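Gallatia Gripper Trials

The Gallatia gripper trials are a long-running comparison of multi-fingered robot hands, carried out at a workshop in Collunbridge. They are best known for judging hands largely by what a small camera at the wrist or gripper can see of its own fingers, a view that most bench tests leave out altogether. 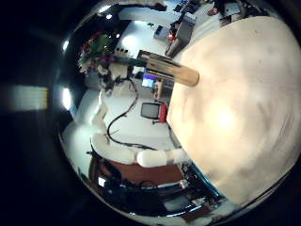
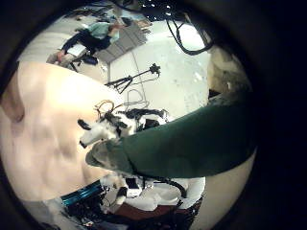 Views from gripper-mounted cameras at the Collunbridge workshop. First: a white finger, with a light wooden cylinder beyond it. Second: a pale beige finger and one wrapped in dark green fabric.

Background

The trials were started by Lieselotte Lindemann and Pylyp Didenko, who had been arguing by post over whether a soft-skinned hand could match a hard one at turning a door key. They agreed to settle it on the bench. The key test was dropped after the first winter (the lock wore out before either hand did!) but the habit of running two hands through the same set of tasks stayed, and it has produced some wonderfully close results.

Method

Each hand is put through 34 tasks, beginning with plain grasps and working up to handling things that bend, roll or slip. Every task is tried 40 times. A try counts as a success only if the object ends up where the task sheet says it should and the operator has not touched it.

Camera placing is scored separately. A wide-angle lens close to the fingers takes in a great deal of the room, and it also bends straight edges near the rim and leaves anything very close to the glass badly blurred. The question for the scorer is how much of the meeting point between fingertip and object stays in sight. A bulky finger can hide half the view, so a hand that grips superbly may still lose marks. This is the part of the trials that visitors enjoy most, and the arguments over it are splendid.

Finger coverings

Bare and covered fingers are compared under the same rules. Anneliese Stöcker's notes on coverings are the fullest part of the written record, and treat stitching, stretch and seam position with great care. Her chief finding was that a seam running across the pad spoils small grasps, while one along the back of the finger makes hardly any difference. Colour matters too. A fingertip that stands out from its neighbour is far easier to follow in recorded footage, and this alone has rescued several doubtful scores.

Controllers

Two controllers have been used, the Ehlers and the Skovgate. The Ehlers sends each finger its own position and is very quick to set up. The Skovgate closes all the fingers together and eases off when the motor load rises, a lovely thing to watch with soft objects. Volker Rothe rewrote the Skovgate timing one December, cutting the delay by around 2 hundredths of a second, and results from before that change are listed apart.

Records

Score sheets are kept by Anneliese Lindemann. The current task list is the one dated Thu 29 August. Earlier lists differ in the order of the rolling tasks and in the weight of the heaviest block.

See also: Robot hand; Wrist camera; Tactile sensing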